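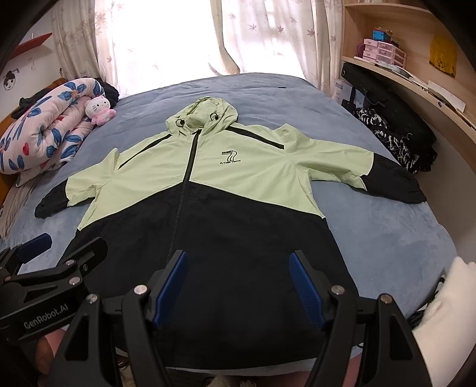
Two-finger hand grippers over a jacket laid out flat on a bed

Pads on hand-held grippers slipping on thin jackets
Posted in Grippers and End Tools

Elfriede Wiegand
I have a pair of two-finger hand grippers that I use for folding clothes. Linkage fingers, pivot bolts, dark blue textured pads on the inside faces. They were fine through the summer on towels and T-shirts. Since October one of them has been losing hold of thin jackets when I pull a sleeve across. The lime and black one is the worst of the lot. I get a pinch on the cuff, start to lift, and the cloth slides out at the tip end of the pads.

I have wiped the pads with a damp cloth. It helps for a few folds and then goes back to how it was. If I close the fingers on nothing, the pads touch at the base first and I can see light between the tips. The other gripper closes flat.

Do I need new pads, or is something loose? The pads are glued and I would like to avoid pulling them off if I can. The folding surface is a bed with a plush blanket on it, if that matters.

Mevano58
Sounds like dirty pads. Use alcohol. Mine did the same.

Heitmann
I would check the pivots before touching the pads. Light at the tips on one gripper and a flat close on the other points to the linkage.

Open the fingers all the way, hold the body still, and try to rock each finger up and down with your thumb. Then compare with the good gripper. If one finger rocks more, find the pivot it is moving on. Snug that bolt a little at a time and work the finger after each turn. It should still swing freely under its own spring. If it drags you have gone too far, and you will feel it in your hand after 30 folds or so.

If the bolts will not stay put, take them out one at a time, clean the threads, and use a small drop of medium threadlocker. Keep it out of the joint. Leave it overnight.

Then do a paper test. Cut a strip of printer paper, close on it at the base, the middle and the tip, and pull. You want the same drag in all three places. If the tip is still weak with the pivots tight, look at the pads for a worn edge.

On the blanket, plush will snag in the textured pads and leave lint. Pick it out with a dry toothbrush.

Elfriede Wiegand
One finger was rocking at the lower pivot. I gave the bolt a quarter turn and the paper holds at the tip now. There was a lot of blue-gray fluff in the pads too. I will do the threadlocker tonight.

Asarik
If you do end up changing pads, do both sides of the gripper at once. A new one against an old one will not close flat.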